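05/06/2023

Otra mañana con el planificador nuevo de Skutora y sigo sin creérmelo. En la nota de versión prometen trayectorias «más naturales» para los dos brazos. Yo lo que veo es un registro con 451 avisos de replanificación y un brazo derecho que pasa la mitad del tiempo decidiendo si le toca.

He vuelto a lo de los bollos. La política entrenada en mayo con 300 demostraciones se defiende bien cuando el cuenco está vacío. Con algo dentro, la cosa cambia: la percepción funde las dos piezas en una sola máscara en cuanto se acercan, y el punto de suelta se va al borde. En Gravwood dicen que es cuestión de más datos. Siempre es cuestión de más datos. A mí me huele a que la profundidad se degrada con el brillo del glaseado, pero no lo tengo demostrado y no pienso escribirlo en el informe todavía. 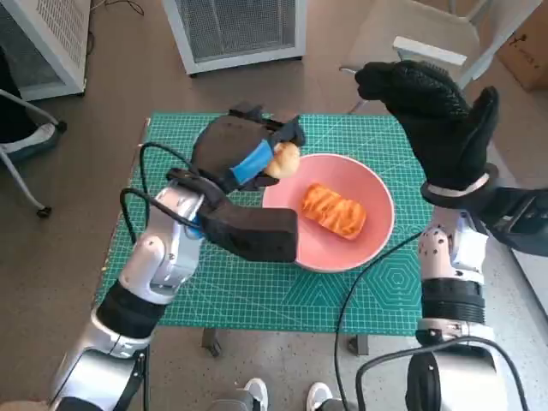
*Brazo izquierdo con el bollo redondo sobre el borde del cuenco rosa; la otra pieza, dentro.*

Lo que me fastidia es la pinza. La mandíbula inferior es larga, y el modelo de colisión que heredamos de Carretero la da por más corta. El planificador cree que le queda holgura con el cuenco y no le queda. He cambiado la malla a mano, he subido el margen a 6 milímetros y entonces ya no encuentra solución por el lado izquierdo. Lo he bajado otra vez. Apuntado queda para cuando alguien pregunte.

De la mano derecha, poco que contar. El controlador la deja en espera con los dedos medio cerrados y según la documentación eso es «coordinación bimanual». Para mí es un brazo parado con una etiqueta bonita. Mañana pruebo a sacarla del grafo de tareas y comparo tiempos.

Los de Jornville quieren una tasa de éxito para su presentación. No se la doy. El script cuenta como éxito cualquier apertura de pinza por encima del cuenco, caiga el bollo donde caiga, y eso hay que arreglarlo antes que nada.

Pendiente: revisar el fotograma 3325, donde la máscara salta de una pieza a la otra, y volver a calibrar la cámara.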